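25 mars 2022
Par Érica Seixas

Bromell 708 – cahier à feuilles mobiles pour le bureau et l'atelier

Le Bromell 708 est un cahier à anneaux de format A5, livré avec 400 pages lignées et perforées. Il remplace le modèle précédent, dont la couverture se déformait quand on le transportait dans un sac trop plein. La nouvelle couverture est en carton rigide entoilé, gris ou bleu nuit, avec une fermeture par élastique.

Nous le vendons depuis le mois d'août, surtout à des étudiants en droit, à des traducteurs et à des bureaux d'études. Ce sont des gens qui relisent leurs notes plusieurs fois et qui ont besoin de changer les feuilles de place. Le mécanisme comporte 17 anneaux, ce qui maintient bien le papier et limite les déchirures au bord.

Papier

Le papier vient de la papeterie Figueiredo. Il est légèrement ivoire, sans azurant optique, avec un grain fin sur les deux faces. L'encre de stylo plume sèche sans bavure si l'on attend quelques secondes. Les feutres à alcool traversent, comme sur presque tous les papiers de cette épaisseur. Pour un usage au feutre permanent, prenez plutôt le bloc dessin Zarnitz, qui entre dans la même couverture.

Le lignage est gris clair, à interligne de sept millimètres. Une marge est tracée à gauche, plus large que dans l'ancienne version. Raíssa Medeiros, qui s'occupe du choix des papiers chez nous, avait demandé cette marge pour pouvoir y noter des renvois.

Surlignage

Les encres fluorescentes à base d'eau passent bien sur ce papier. Un seul passage suffit ; au deuxième, la feuille gondole un peu et la couleur fonce. Sur une écriture au stylo plume, laissez sécher une bonne minute avant de surligner. Le crayon graphite se salit sous la pointe – mieux vaut surligner d'abord et annoter ensuite.

Les teintes orangées et rouges restent lisibles à la photocopie, mais elles ressortent en gris assez soutenu. Le jaune disparaît presque entièrement. Rebouchez le surligneur dès que vous avez fini et rangez-le à plat, surtout en été.
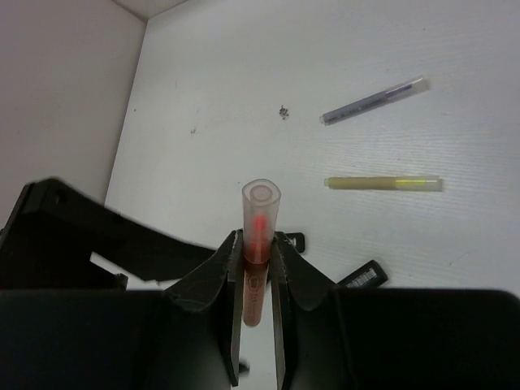 Couverture et fermeture

La couverture s'ouvre à plat et peut se rabattre entièrement au dos. L'intérieur comporte 2 poches, l'une à soufflet pour les documents pliés, l'autre plate pour les cartes. Le passant pour stylo est placé à droite. Il accepte les stylos à bille et la plupart des stylos plume, mais il est trop étroit pour un gros marqueur.

L'élastique se remplace sans outil. Il suffit de dégager les deux embouts métalliques à l'arrière et d'enfiler le nouveau.

Recharges et accessoires

Les recharges existent en ligné, en quadrillé et en uni. Les intercalaires Stundstead sont compatibles ; ils dépassent légèrement des feuilles, sans gêner la fermeture. Les perforatrices de bureau courantes ne conviennent pas, leur écartement étant différent.

Entretien

Essuyer la toile avec un chiffon à peine humide, sans détergent. Ne pas laisser le cahier ouvert au soleil, le bleu nuit pâlit. Si un anneau ferme mal, renvoyez la couverture seule en gardant vos feuilles.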